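Unit 3: Assessing a two-finger gripper kit before purchase
Course notes, Manolis Xenos, Romisden
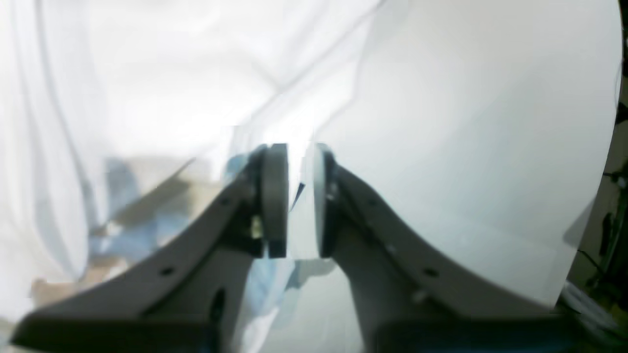 The kit under review is the Tanguy, supplied by Ikthorpe. It is sold as a bolt-on gripper with a wrist camera and a driver package. These notes cover the points to be checked before an order is signed. Prices and delivery terms are in the separate sheet.

3.1 Fingers and pads
The fingers are tapered plates, each carrying a round pad at the tip. Two features need attention.
Pad alignment. The faces must meet squarely. Close the gripper at low speed on a strip of paper and pull. If the strip turns as it comes out, one pad is out of line.
Holes in the plates. Check hole spacing against the drawing before designing any attachment. The supplier's drawing was revised in July and older copies are still in use at Brelport.

3.2 Wrist camera
The camera looks along the fingers, so the plates take up much of the lower half of the view. Anything between the pads shows only as a narrow strip once they are nearly closed. Plan the grasp from an open position.
White sheeting and smooth white surfaces under bright light lose their folds and edges. Fix the exposure by hand before trials with pale goods. Automatic exposure is not acceptable for acceptance testing.

3.3 Acceptance test
Run 20 grasps on each class of goods: rigid, folded, bagged. A class passes at 19 or better. A grasp counts if the item is lifted, held for three seconds and released without help. Log every failure with the pad gap at the moment of closing.
Repeat the rigid class after 700 cycles. Compare pad wear with the spare pair, which should be kept sealed until then.

3.4 Service cover
Basic cover includes the drive unit and the camera. Pads are treated as consumables. Ask for the following in writing:
- replacement time for a damaged finger
- who recalibrates the camera after a finger change
- how long driver updates are provided

Exercise for the next session: draft the acceptance clause for the bagged class, one page at most.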